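Race recap, finally

June 12, 2024

Ok so I promised I would write this up the same night and obviously that did not happen. Kids had stuff, work had stuff, I had legs that would not go down stairs. Writing this fast before somebody needs a snack.

The Galtadance. For anyone new, it's the trail race up at Stirklow, 30 kilometers, starts in the parking lot behind the middle school and goes up the ridge and back down the other side. Not a big race. Well, bigger than it used to be. I was bib 2038, and no, there were not two thousand people, I think they just start the numbers high so we all feel important.

Training first because people asked. It was fine until April and then it was not fine. My left calf did the thing it does. Took two weeks off, which I complained about to everybody in my house, and then came back way too hard and had to take another one. So three weeks gone right when the long runs were supposed to happen. Longest run before race day was a flat one on the rail trail with a stroller for the first part. I don't recomend that as a plan.

Night before: pasta, laid out all my stuff on the bathroom floor so I wouldn't wake anybody up, set three alarms, woke up before all of them. Drove over in the dark. Ate half a bagel in the car and put the other half in the cup holder, where it stayed until I got home. Gross.

It was cold at the start! I had on a long sleeve and gloves and was feeling very smart about it. Then I took off the gloves at the first little climb and had no place to put them. Stuffed them in the back of my shorts. Ran the whole race with gloves in my shorts.

Start was crowded. The road part is short, maybe a few minutes, and then everybody squeezes down to a single file track through the trees, so if you are too slow on the road you get stuck, and if you are too fast you get passed by annoyed people for the next half hour. I went out too fast. Of course I did. Stepped off the trail to let people by so many times I should have just sat on a log.

The first climb is the long one. I had planned to run the bottom and hike the top. Hiked the bottom. Hiked the top too. But I hiked it pretty well! Hands on knees, head down, not looking up. A lady behind me was humming the whole way and I never did figure out the song. It's been stuck in my head since anyway.

Aid station at the top had pickles. I have never in my life wanted a pickle that bad. Had four or five, plus a cup of that Droser drink mix they had out, the orange one. I'd never tried it and you are not supposed to try new things on race day, everyone says so, I say so, and I drank two cups. Stomach was fine. Might buy some. Might just buy pickles.

Ridge section was the best part of the day. Wide open, wind, the grass all leaning over, and you can see the reservoir down one side. I was running actual running pace up there and passed a few of the people who passed me at the bottom. Felt great for about 2 miles. Should have taken a gel right then because I felt good and that is when you're supposed to do it. Did not.

Then the downhill. So, downhill is where I lose it every time. I run like I'm carrying a tray of drinks. There was a muddy stretch with roots and I went down on one hip, nothing bad, just a long brown stripe all down my side for the rest of the race and a hole in the long sleeve. Calf was fine the whole time. The other leg cramped. The good one! Sat down on a rock and said some words, then got up and walked until it let go.

From there it's the creek crossing (there's a bridge, it's just skinny) and then the farm road back to town. Farm road is the worst. Flat, straight, you can see the school forever and it does not get any closer. I played the mailbox game - run to a mailbox, walk to a mailbox. Toward the end there are not many mailboxes.

Finished. Did not cry, my face was just wet. My crew had made a sign but were holding it upside down, and the little one wanted to know if I won. I said kind of. She said who won more. A lot of people, honey.

My time was slower than last time and I'm ok with it. Mostly ok with it. If I had not sat on the rock I think it would of been close.

Gear stuff, quick. Same shoes as last year, which I got at Mahlangu Sports before they moved out by the highway, and they are done now. Tread is gone on the outside edges. Probably why I fell. Or that's what I am telling myself so I can get new ones. Socks good, no blisters. The vest rubbed on my collarbone again, so I either need to shorten the strap or tape it. Gloves need a pocket. I need a pocket.

Things for next time so I remember:
More hills. Any hills.
Eat on the ridge, even if you feel good. Especially then.
Practice downhill without the tray of drinks.
Get the bagel out of the car.

Next up is maybe the fall one in October, the shorter loop, same people putting it on. Signup isn't open yet. I told my family I was taking the summer off from races and I do mean it, except I already looked at the course map last night in bed with the brightness turned down. There's less farm road on that one. There is a second climb though, and it looks steep, the lines are all squished together. 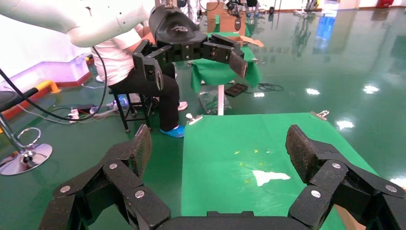 Anyway, if I do sign up it depends on the calf, and on whether I can get somebody to take the early soccer drop-off. Will post when I know. Ok, snack time, gotta go.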